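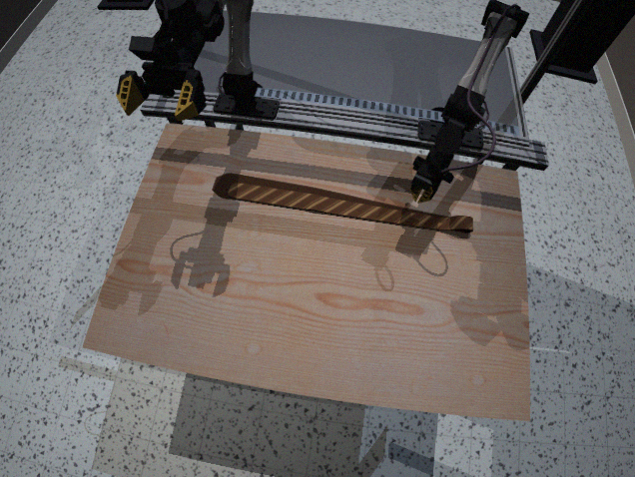

Chapter 3
Chores: The Long Gap Between a Demonstration and a Job

Every few years somebody announces that machines are about to take over the dull parts of daily life. The laundry will fold itself, the dishes will find their way back to the shelf, and the small workshop will run through the night with the lights off. Readers old enough to have heard this more than once may be forgiven for not clearing out the linen closet. This chapter asks what robots can do today in kitchens, bedrooms, and small shops, and how we would know if someone told us.

We start with a distinction that the rest of the chapter leans on. A demonstration shows that a task was done at least once, in one place, under conditions somebody chose. A job is the same task done on a bad Tuesday, with the wrong materials, by a machine that was not set up for it that morning. Most of what gets printed about household robots belongs to the first kind. Much of what gets promised belongs to the second.

3.1 Why a strip on a board is hard

Take a piece of shop work that a teenager could learn in an afternoon. A long, narrow strip lies across a wooden board, and a pointed tool has to work beside it without spoiling the wood. Give the job to two arms on a shared rail, one with a two-fingered gripper and the other with the pointed tool. In a simulator this makes a tidy picture. The tool tip meets the board just above the strip, the gripper hangs open over the rail, and the lamps throw soft shadows across the grain.

Now ask what the picture leaves unsettled. Is the strip stiff, or does it bend when pushed? If it bends, where does the far end go? Does the tool press equally hard on a knot and on the plain wood next to it? A person answers these questions with the fingertips and hardly notices doing so. A robot needs each answer measured, guessed, or programmed, and the guesses are where trouble starts. Even the shadows matter. A camera that has to find the edge of a dark strip may have a poor time of it when the machine's own arm darkens the board beside it.

Simulation deserves a fair hearing. It is cheap, nothing gets broken, and the same trial can be run again until the programmer is sick of it. But a simulated board has only the properties somebody gave it. Wood grain drawn on a surface can look right and still tell the tool nothing at all about how real wood pushes back. When a report says that a robot "can" mark a board, the first thing to ask is which board.

3.2 Reading a success rate

Consider the case we will use through the rest of the chapter. Biltby, a maker of small workshop machines, ran its two-armed bench unit through 1,058 marking trials. The unit finished 962 of them and failed 96. That is a success rate just under 91 percent, and the company's brochure gave it a page to itself.

The brochure spent less space on the conditions. All the boards were cut to one size. A worker placed each strip by hand before the arms moved, and the trials stopped while a worn tool was changed. A second group, at the Lirnitz workshop, tried the same unit on offcuts from its own scrap bin and gave up after 2 days. Its notes complain mostly about warped boards and strips that slid.

Neither group was lying. Biltby had tested a motion, and Lirnitz had tried to get some work done. Still, a shop owner who reads only the brochure will picture an evening at home while the machine gets on with it. Nearly one failure in every eleven pieces means that someone has to stay and watch, and wages paid for watching rarely turn up in the sales figures.

3.3 What about the house?

Homes are worse. A bench is at least flat, and its owner wants it kept clear. A bedroom floor has socks on it, and a kitchen counter is never the same two mornings running. The Madulau trials, covered in Section 3.5, put one towel-folding machine into ordinary apartments and kept a log of every time a resident stepped in to help. The log makes duller reading than the publicity film, and we recommend it for that reason.

There are honest successes, and we will not hide them. Floor sweepers do sweep floors, after a fashion. Dishwashers have earned their place for decades, mainly by asking people to do the loading — a bargain worth remembering whenever a newer machine claims to need no help.

Terms to know before reading on: demonstration, intervention, success rate, setup time, simulated trial.

Before you begin Section 3.4, choose one chore you did this week and write down every step, including the ones your hands did without asking you. Keep the list. You will need it when we come to the Lai scoring method.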